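5. Discussion

5.1 What a "stocked" household means

The stocked rate reported for the Evthorpe survey has been repeated often enough that it now gets quoted without the question that produced it. We think the question deserves a second look. Households were asked whether they "keep emergency supplies at home." A yes was scored as prepared. The survey did not ask what the supplies were, where they were kept, or when anyone had last opened the box. Etim's original report is open about this, to its credit, but the later papers that lean on it are less so.

Our own visits covered 148 households, all of which had said yes to a question worded in the same way. In 27 of them, the person who answered the door could not find the supplies while we were there. We don't read this as proof that the supplies were missing. Some were probably in a garage or with a relative, and a stranger with a clipboard is not an earthquake. Still, a kit that can't be found on a calm afternoon is hard to count as a kit that will be found in the dark.

The usual answer is that partial preparation beats none. Perhaps it does. We found no study that tests this in a home after a real event, and the two papers most often cited for it rely on people's own accounts collected long afterward. Memory is kind to purchases. Frei makes a similar point about flashlights, where owners remembered buying batteries far more clearly than they remembered changing them.

5.2 Ready-made kits and packed-at-home kits

Sellers of ready-made kits say that a sealed kit solves the problem of neglect. The Zudero kit, the one we met most often, comes closed and carries a date on its outer label. We saw why people like it. It asks for one decision and then leaves them alone. But being left alone is also how a kit gets forgotten, and the date on the label was known to very few of the people who owned one. Several thought it was the date of manufacture.

Packed-at-home kits were messier and, in our view, harder to judge. Many held things the household used, such as the brand of formula the baby would accept or spare reading glasses — items no ready-made kit is going to include. They were also raided. Can openers, tape and cash were the first things to go, and people were cheerful about it. The Rondwood checklist, which we used for scoring, treats a missing can opener and a missing blanket as equal losses. We kept that rule so that our scores could be set beside earlier ones, although we don't believe it. A household with nine cans and no opener has a different problem from one that will be cold.

We also doubt the claim, made in the Okeke guide and copied elsewhere, that kits in labeled containers are better maintained. The households that label containers are likely to be the households that check them. Without assigning containers at random, the label can't be given the credit. Our sample was too small to separate the two, and we would be wary of any paper that says it has done so with a survey alone. 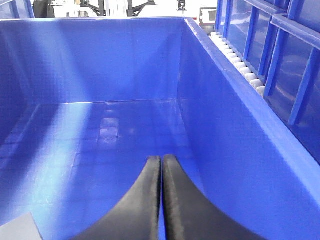

Scoring the container apart from its contents would fix part of this, and we suggest it for any later round. The Rondwood sheet gives points for having a dedicated container before it asks what is inside. Under that rule, the blue plastic bin in Figure 3, open at the top and with nothing in it, could earn its household the points for storage if someone there called it the emergency bin. A scorer following the sheet closely would have no way to mark it down until the next page. We would move the contents page to the front and give the container no points of its own. That change would lower many published scores, ours included, and we can't say by how much, as the older sheets were entered as totals and the separate pages were not kept.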